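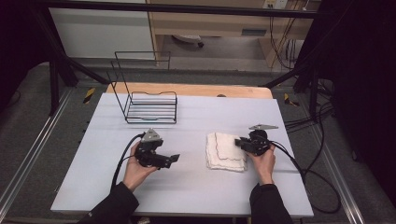
Chapter 4
When Neighbors Stop Talking: How Border Crises Begin

I grew up two miles from an international border, and for most of my childhood I didn't know it was there. My mother bought bread on the other side. My uncle had a dentist over there. Then one July the crossing closed, and for the first time I heard grown-ups in my kitchen using the word "crisis."

I tell my students this story every year, partly because I like telling it (sorry!) and partly because it gets at what this chapter is about. Most of us meet a crisis between countries through the news, when it's already loud: troops moving, leaders making threats, maps with big red arrows on them. By then a lot has already happened, and most of it was pretty dull. A permit didn't get renewed. A phone call wasn't returned. Somebody moved a fence.

So we're going to start with the dull parts. In this chapter we'll follow one made-to-measure case, the standoff between two neighboring states I'll call Plakudent and Sisari. I've used them in my classes for years, and I've grown fond of both, even though they behave terribly. They share a river, a rail line and 2,028 kilometers of border, and they've been at peace for 30 years when we join them. Plakudent has the bigger army. Sisari has the dam, and 70 percent of Plakudent's farm water passes through it. Keep that in mind, it matters a lot later.

Before we get going, I need you to be comfortable with a few words. A signal is anything one government does so that another will notice it: a speech, a military drill, an ambassador called home. Escalation is a step that raises the risk or the cost for the other side. A back channel is a private way of talking while the public talk is going badly. People mix up the first two all the time, and so do governments, and that's where a good deal of the trouble comes from. A drill meant as a signal can look an awful lot like escalation if you're the one living next to it!

As you read, try keeping two columns in your notebook, one for what Plakudent's leaders know on each date and one for what Sisari's know. Don't peek ahead. I know you want to. Once you know how a story ends, it's very hard to remember how confusing the middle was.

4.1 The River Agreement

Our story opens with a water treaty that both sides signed and neither side liked very much.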